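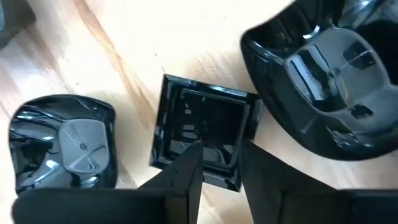 Wilten club teaches two arms to clear a table

8/2/22 - by Maximiliano Henríquez

Black dishes, shiny ones. Jara, who runs the student robotics club at Wilten, says that was her idea. "The glare drives the vision kids nuts," she said. "Good. They learn more."

The team is 6 students and they call the project Detonwood. Goal is a full table sort by September, scored over 300 tries. Grip code is the hard part - the little square tray most of all.

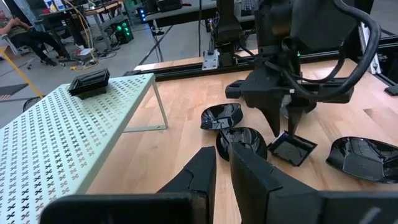 Square tray and the second arm, Detonwood bench.

"We rewrote the grasp 7 times," Jara said. "I'd do it agian."

Comments (2)

gendar_mom: So proud of this team!!

rlk: whats the code written in?

Contact | Copyright 2022 | Back to top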